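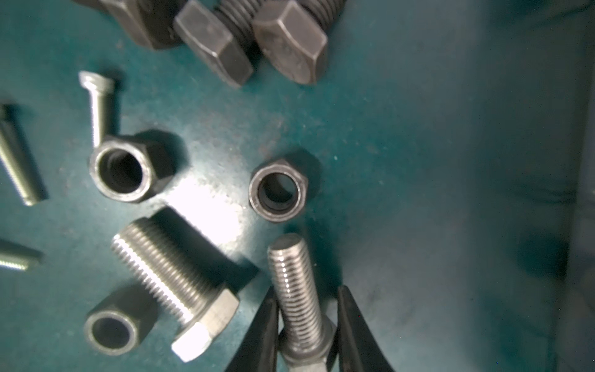
Utmont Technical Institute
Course 211: Mechanical Assembly
Handout 2: Sorting and Identifying Threaded Fasteners

Purpose

This handout accompanies the second bench session. Students are expected to have read it before entering the workshop. The session covers the sorting of mixed hex bolts, nuts and screws, and the recording of their sizes on the bench sheet.

Terms used in this course

A bolt has a head and a threaded shank and is normally used with a nut. The shank may be threaded along its full length or only in part. A screw is driven into a threaded hole or directly into the material. In catalogs the two words overlap, and students should follow the wording printed on the bench sheet.

Finish

Fasteners in the mixed stock are dark or silver-gray. A dark surface may be black oxide, a phosphate coating or plain steel that has discolored with age. A bright surface is often zinc plating, although stainless steel can look similar. Color is accepted for the first sort only. It does not establish the strength of a bolt, and it must not be entered in the "grade" column. Grade is read from the markings on the head. Where the head is worn or carries no marking, enter "unmarked."

Procedure

1. Wipe down the work surface and place the stock in the center.
2. Separate nuts from bolts and screws.
3. Divide each group by finish, then by diameter.
4. Measure the outside diameter of the thread with calipers. Do not measure across the head.
5. Check the pitch with the thread gauge. The leaves must seat fully in the thread.
6. Try a nut of the matching size by hand. It should run freely. If it binds after a turn or two, stop and check the pitch again. A wrench is not to be used at this stage.
7. Return sorted pieces to the labeled Astov trays.

Each bench receives 300 grams of mixed stock. Damaged threads go in the reject tin and are listed on the back of the sheet.

Assessment

The bench sheet is marked out of 100. A mark of 70 is required to proceed to the torque session. Sheets without units will be returned unmarked.

Comments

benchfour: Is the Ondden thread gauge acceptable, or must we use the one in the drawer?

Course office: Either may be used. Write which one on the sheet.

k_evening: Step 6 caught two of my nuts. Coarse and fine look very close at that size.

Related items

Handout 1: Care of Calipers
Handout 3: Torque and Preload
Lozano Workshop: Opening Hours for July
Bench Sheet 2 (blank)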